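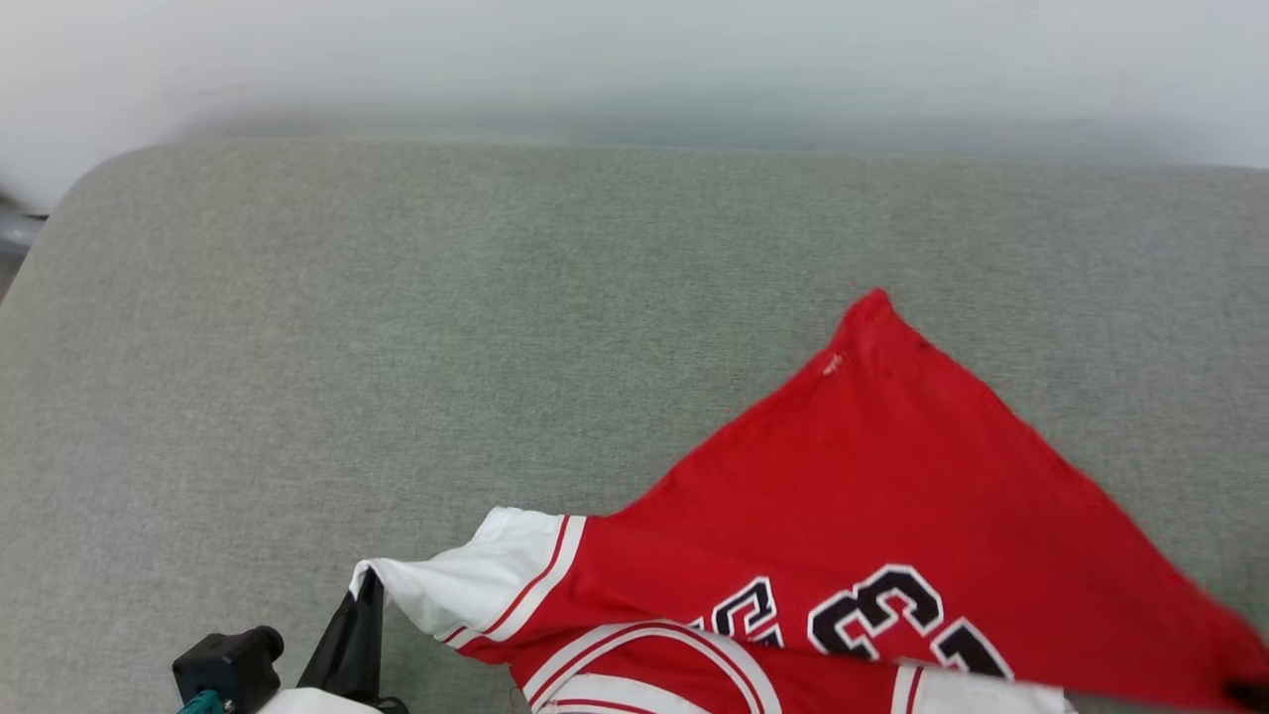
*Red jersey on a gray cushion.*

**Travell portable booth counter, used at two trade fairs**

We bought the Travell in March for our stand at Trorel and used it again at a smaller regional show. It folds into a wheeled case and takes one person 16 minutes to set up, less once you know which side panel goes first.

The top held a laptop, brochures and a card reader without wobbling. The inside shelf is shallow - our brochure boxes only fit sideways. One case wheel already sticks on carpet.

Storage is fine for a one-day fair. For longer events I would look at the bigger Ezzat model.

4 out of 5

Latifa Kabbaj, July 20, 2026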